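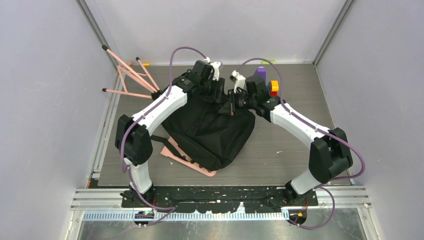

Folding chair, black fabric seat - entry 8

5/27/24. Entered by Chepkoech Owino, Indness workshop.

The chair was brought to the gray wood-grain tabletop for assessment of the seat fabric. The frame is pink and the fabric is black. It lies with soft creases, and the seams are raised. One end narrows to a rounded corner. The folded edges are to be recorded separately from the creases, as the two were confused in the previous entry.

Terms for this series are as follows. "Crease" means a line in the cloth with no stitching. "Fold" means an edge turned back on itself. Colleagues are asked to keep to these words in the Drello register.

Stock and reference numbers
Register line: 1,153
Fabric sample sheet: 2,033
Storage bay: Peltonen shelving, lower level

The seams should be checked by hand along their full length before the chair is returned to the bay. Any pulled thread is to be marked with white chalk - wax pencil does not brush out of this cloth. The colour of the frame should be written as "pink" only. Earlier entries used "rose" and "coral" for the same stock, and the Jiltamus list could not be sorted.

Outstanding: hinge check, and a second reading of the fabric width with the 200 cm tape. Both are carried over to June.

Last updated: 5/27/24

Contact the workshop office | © Indness | Back to top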